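Clínica Granico - Acta de la reunión de coordinación técnica
Fecha: 12/8/25
Asistentes: Fergus Galbraith (dirección médica), Ruairi Rennie (equipamiento), personal de cabina de las sedes Cairns y Numo.

1. Aprobación del acta anterior
Se aprueba sin modificaciones.

2. Láser de depilación Akine
R. Rennie informa de la revisión preventiva del equipo de Cairns. Se sustituyó el filtro del circuito de refrigeración y se recalibró la pieza de mano. La lectura de energía queda dentro de tolerancia. El contador de la lámpara se anotará al cierre de cada jornada - hasta ahora solo se hacía al cambiar de operador. La sede Numo mantiene su equipo sin incidencias.

3. Protocolo de prueba en zona reducida
Se acuerda realizar prueba previa en todo paciente nuevo y en quienes lleven más de 8 semanas sin sesión. Se harán 3 disparos en zona no visible, con lectura de la reacción antes de fijar parámetros. F. Galbraith pide que el fototipo se registre en la ficha con el valor numérico y no con texto libre. Los casos con exposición solar reciente se aplazan, a criterio médico.
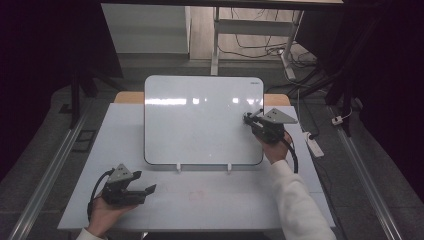

4. Consumibles
Se autoriza la compra de 50 envases de gel conductor, a repartir entre ambas sedes según consumo. Importe máximo aprobado: 2000 euros, incluidas gafas de protección para paciente. Las gafas con rayaduras en la lente se retiran de cabina.

5. Consentimiento informado
Pendiente la revisión del apartado sobre medicación fotosensibilizante. F. Galbraith remitirá el borrador a las dos sedes. El impreso vigente sigue en uso hasta nuevo aviso.

6. Ruegos y preguntas
Numo solicita un segundo turno de formación en manejo de la pieza de mano. R. Rennie propondrá horario.

Próxima reunión: septiembre, en la sede Cairns.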